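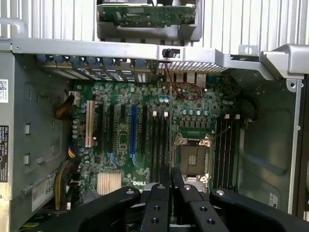 *Fingers over the socket. The Dell's socket sits empty for this.*

The arm is called Lau, the bench is the long one at the back of the Larham shared workshop, and the job is taking old computers apart without a human getting skinned knuckles. Jae-in Oh did the wrist and the gripper. I did the code and most of the swearing. We started in January with the idea that it would take 30 evenings, and I have stopped keeping the tally where Jae-in can see it.

What follows are my bench notes to go with the gallery, for the people on the Wuna list who keep asking how it's going.

**The fingers**

Flat black bars with a row of holes drilled through them. The holes are there so we can bolt on different tips, and we have so far made one set of tips, which Jae-in dislikes. The fasteners at the top are silver and I have dropped every one of them into a computer case at some point.

**The patient**

A workstation with the side panel off and all the memory slots empty. The blue slot in the middle of the board turned out to be very useful: the vision code can find it in almost any light, and everything else gets measured from there. The big white DELL lettering would have been my first choice for a landmark. The vision code has never once agreed with me about what is obvious.

**The socket**

Pins, lots of them, and all of them easier to bend than to straighten. Lau's rule is to stop well above the retention frame and wait for a person to press Enter. I wrote that rule after test 3. We don't discuss test 3.

**The cables**

Yellow and black bundles down the left, plus one loose red wire across the top of the board that the planner treats as a mortal enemy. It will take a detour of 100 millimeters to avoid brushing it. I admire the caution and would like my evening back.

**Software, such as it is**

The control program is called Plulgate, after a typo. The main file is 1319 lines long and has a comment near the middle, in my handwriting if a comment can have handwriting, that says "fix this before anyone looks." Several people have looked.

Next on the list is the pair of latches on the socket frame, which need a push and a sideways nudge at once. Jae-in has a new tip drawn up for it. If you have a dead desktop and don't want it back in working order, leave it under the bench with your name on it.

Radek Štěpánek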